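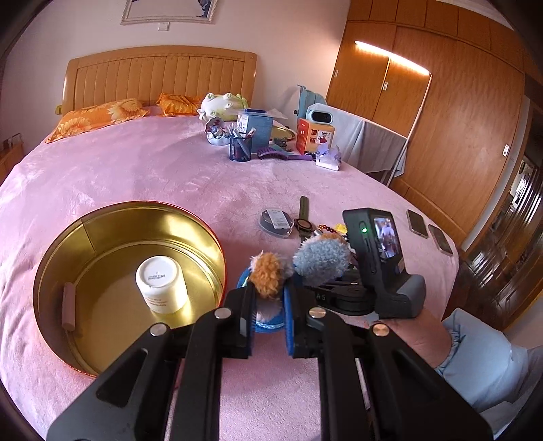 **Figure 3.** Bed used as a holding surface, small items grouped on and around a pink plush blanket. Bedroom, Tornbridge set.

### 4.2 The bed as a sorting surface

Of the 40 households in the Tornbridge set, 13 did most of their bedroom tidying from the bed. Not from the floor, not from a desk. We hadn't planned for this. The coding sheet had a line for "bed (sleeping, sitting)" and that was all, so a second code was added partway through: bed-as-table. Earlier entries were recoded by hand.

Figure 3 is typical of the code. Sunflower-print pillows still up against the headboard, and forward of them a mix that wouldn't share a drawer in most homes: pens in a blue mesh holder, a hairbrush, a tissue box, a porcelain figurine, a soft toy. A watch and a bead bracelet are out in the middle of the blanket. We coded the watch and bracelet as "worn items", the figurine and toy as "display", the pens as "desk". Three categories within arm's reach of each other, which is pretty much the finding.

Containers are the harder part. The large round tin in the foreground has a gold interior and holds an upside-down white cup plus a small brown stick. Is the tin an item or storage? Under the Palaniappan scheme anything with something inside it is storage, full stop. Under ours (see 3.1) it is storage only if the household says they'd put it away with the contents still in. The two schemes disagreed on 8 percent of containers overall, nearly all of them tins, trays and gift boxes. Pen holders gave no trouble. Product boxes did, a bit. People keep the box long after the thing has come out of it, and a box on a bed could be empty, full or waiting for recycling. Coded "box, status unknown" unless the interview settled it.

Packaging was its own headache. Clear plastic, tags, labels. In the first pass one coder logged these as rubbish and the other as items, so agreement looked awful until we went back and wrote a rule. The rule: loose packaging gets a seperate code and is left out of the item totals. Tags still attached to something go with the something.

Height and reach probably matter. Several participants said bending to the floor was the reason they used the bed, others said they wanted the colours and shapes spread out where they could see them. A plain blanket helps with that. A few mentioned the deadline: everything has to be off before you can sleep, so the job gets done. We like this explanation but can't test it with the present data. Households sorting on a spare bed had no such deadline, and there were too few of those to compare.

Furniture near the bed was noted but not analyzed in this section. Wardrobe, nightstand and drying rack, as in Figure 3, were entered as possible destinations only. Destination choice is taken up in 4.3, using the 300 placement records from the Grererham and Tornbridge sets combined. Sanine records are excluded there, the room codes dont match and we ran out of time to convert them.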